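2.3 Planning your station budget

Read this section before you sign the purchase order for the Torvik arm. Reading it afterward is also permitted, and is the more popular choice.

Step 1. Write down what the arm will handle. Use real items from your own shelves. "Assorted goods" has never helped a purchasing department and will not start with yours.

Step 2. Sort the items into rigid, soft, and see-through. Rigid items are covered by the base price. Soft packages call for the Cokau fingertip set. Clear glass and translucent plastic may call for the second depth sensor, which is a separate line on the quote and not a small one.

Step 3. Measure the table. The arm needs 10 inches of free space behind its mounting plate, and it will find the wall if you don't allow for it.

Step 4. Price the table covering and the backdrop. A short-pile fabric keeps round things from rolling away. Any plain screen will do behind it. Buy these locally; our versions are the same idea with freight added.

Step 5. Order spares now. We suggest 3 fingertip sets and 2 wrist cables for the first year. Spares ordered in June tend to arrive when you have stopped needing them.

CAUTION: The quoted price does not include the stand, the floor bolts, or the person who tightens the floor bolts.

Note: Prices in the Dradcombe catalog dated September 2021 no longer apply to the hand. They still apply to the carrying case, for anyone who wants only that.

Step 6. Lay out a trial table before you settle on options. Mix the three groups from Step 2 and leave space between items. A glass jar, a wrapped package, a marker, and a toy brick will tell you more about your budget than the brochure does.

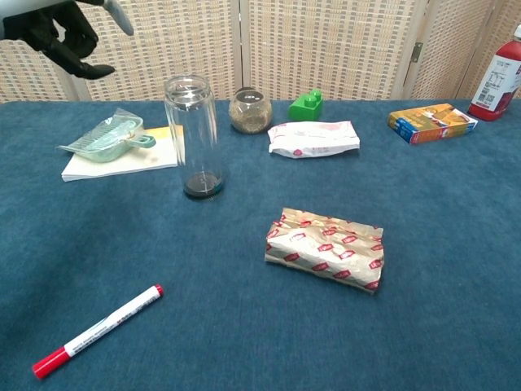

Should we buy the service plan in the first year?
Buy it if the arm will run every working day. For occasional use, put the same money into spare fingertips and pay for service by the visit.

Step 7. Add up the lines, then add freight from Esotmont. Freight is quoted separately so that the first number looks nicer.

Note: Trial items are consumables. Give them their own line, or they will come out of somebody's lunch.

Continue to 2.4, Power and floor loading.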